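시뮬레이션 양팔 로봇 서랍 열기, 시점 랜덤화 해보신 분 계신가요 (글이 깁니다)

글쓴이: 느린그리퍼
로봇학습 게시판 | 댓글 8

안녕하세요, 늘 눈팅만 하다가 오랜만에 긴 글 남깁니다. 저는 대학원에서 모방학습을 하고 있고, 요즘은 시뮬레이션 주방이나 욕실 비슷한 공간에서 양팔 로봇이 수납장 앞까지 손을 뻗고 서랍을 여는 과제를 붙들고 있어요. 지도해 주시는 Felista Simiyu 선생님과 같이 만든 방법인데, 저희끼리는 Clirkex라고 부릅니다. 이름은 별 뜻 없습니다 ㅎㅎ

내용은 단순해요. 로봇 머리 쪽에서 내려다보는 카메라의 높이와 기울기를 에피소드마다 조금씩 흔들고, 벽 타일이나 상판 재질도 매번 바꿉니다. 여기까지는 다들 하시는 거고요, 저희는 거기에 더해서 같은 동작을 서로 다른 시점에서 렌더링한 두 장을 짝으로 묶고, 정책 네트워크의 중간 특징이 서로 비슷해지도록 손실을 하나 더 넣었습니다. 데모를 새로 모으지 않아도 되는 게 제일 좋았어요. 컨트롤러로 데모 모으다가 손목 나간 분들은 제 마음 아실 거예요...

결과부터 말씀드리면, 처음 보는 배치에서 평가 에피소드 900개를 돌렸을 때 713개가 성공했습니다. 짝 손실을 뺀 버전보다 확실히 나았고요. 다만 수납장이 벽 구석에 바짝 붙은 배치에서는 여전히 왼손이 자주 막힙니다. 비슷한 경험 있으신 분들 의견 듣고 싶어요.

댓글

타일한장
글 잘 읽었습니다. 정성스러운 글은 추천부터 누르고 시작합니다. 궁금한 게, 재질 랜덤화랑 시점 랜덤화를 따로 떼어서 비교해 보셨나요? 제 경험으로는 재질 쪽은 금방 포화되고, 카메라 기울기를 조금만 바꿔도 성능이 뚝 떨어지더라고요. 둘을 섞어 놓으면 어느 쪽 덕인지 알기가 어렵습니다.

느린그리퍼 (글쓴이)
추천 감사합니다! 따로 떼어 봤어요. 말씀대로 재질만 바꾼 쪽은 처음에만 조금 오르고 그 뒤로는 거의 그대로였습니다. 시점만 바꾼 쪽이 훨씬 차이가 컸고, 짝 손실은 시점 랜덤화가 있을 때만 효과가 있었어요. 생각해 보면 당연한 얘기인데 표로 보니까 괜히 뿌듯하더라고요.

Đức Cù
저는 조금 반대 의견입니다. 시점에 불변인 특징을 강제하면 손끝과 손잡이 사이의 미세한 거리 정보까지 같이 뭉개질 위험이 있어요. 멀리서 다가가는 구간에서는 이득이고, 마지막에 손잡이를 잡는 구간에서는 손해일 수 있습니다. Damavora 환경에서 비슷한 걸 해봤는데 접근은 부드러워지고 파지는 오히려 나빠졌어요. 성공률 하나로 합쳐서 보면 이 차이가 안 보입니다. 구간별로 나눠서 올려주시면 좋겠네요.

느린그리퍼 (글쓴이)
아, 이건 정말 아픈 데를 찔렸네요. 구간별 집계는 아직 없습니다. 로그는 다 남겨 뒀으니 실패한 것들부터 접근 실패인지 파지 실패인지 나눠 볼게요. 좋은 지적 감사합니다.

회색어깨
Đức Cù님 말씀에 반은 동의하고 반은 아닙니다 ㅎㅎ 특징 전체를 맞추면 그렇게 되는데, 저차원으로 한 번 투영한 다음에 맞추면 거리 정보는 꽤 살아남습니다. 저희 팀은 Tkachenko 코드를 고쳐서 쓰는데, 투영층 하나 넣고 파지가 돌아왔어요. 그리고 손목 카메라가 따로 있으면 그쪽에는 짝 손실을 아예 안 거는 걸 추천드립니다. 어차피 손목 카메라는 손하고 같이 움직이니까 머리 카메라 시점을 흔드는 것과는 상관이 없잖아요.

Đức Cù
투영층 얘기는 인정합니다. 그래도 그건 방법이 바뀐 거니까, 글쓴이님의 원래 결과에 대한 제 걱정은 그대로 남겨 두겠습니다. 싸우자는 건 아니고요, 좋은 연구라서 더 꼼꼼히 보게 되네요.

Imamberg초보
입문한 지 얼마 안 된 학생입니다. 초보 질문이라 죄송한데요, 시점이 다르다는 게 어느 정도 다르다는 뜻인지 감이 잘 안 옵니다. 혹시 실제로 로봇이 보는 화면을 볼 수 있을까요? 저는 지금 고정 카메라로만 10 에피소드쯤 학습해 보고 왜 안 되지 하고 있는 수준이라서요...

느린그리퍼 (글쓴이)
죄송하실 것 전혀 없어요, 저도 처음에 똑같이 고정 카메라로만 돌리다가 한참을 헤맸습니다. 머리 카메라 렌더링 2장 올려 드릴게요. 같은 공간인데 수납장이 화면에 어떻게 들어오는지, 벽과 상판이 얼마나 보이는지를 견줘 보시면 감이 오실 거예요. 제가 구석 배치라고 부른 게 이렇게 갈색 대리석 벽 가까이에 수납장이 놓인 경우입니다. 오른쪽은 자리가 넉넉한데 왼손 쪽이 문제예요. 혹시 왼팔 초기 자세를 바꿔서 해결해 보신 분 계시면 그것도 꼭 알려주세요. 구간별 표는 정리되는 대로 이 글에 댓글로 달겠습니다.

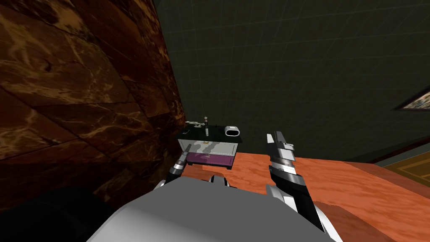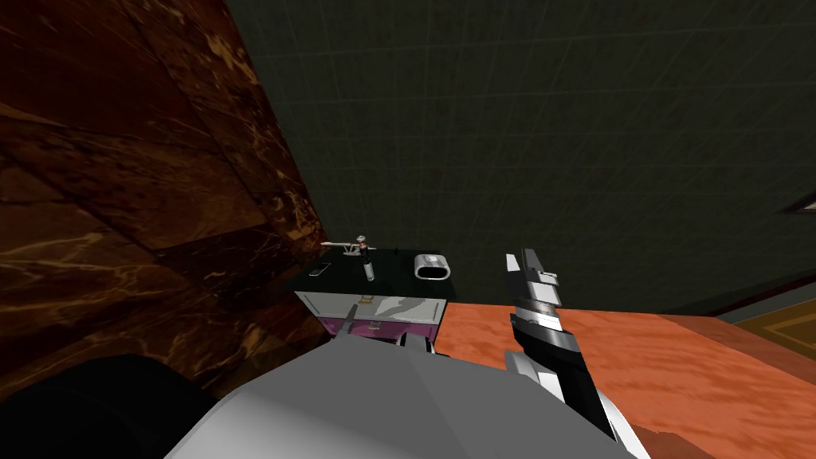
두 장 모두 시뮬레이션 렌더링. 검은 상판을 얹은 작은 수납장과 로봇의 양팔.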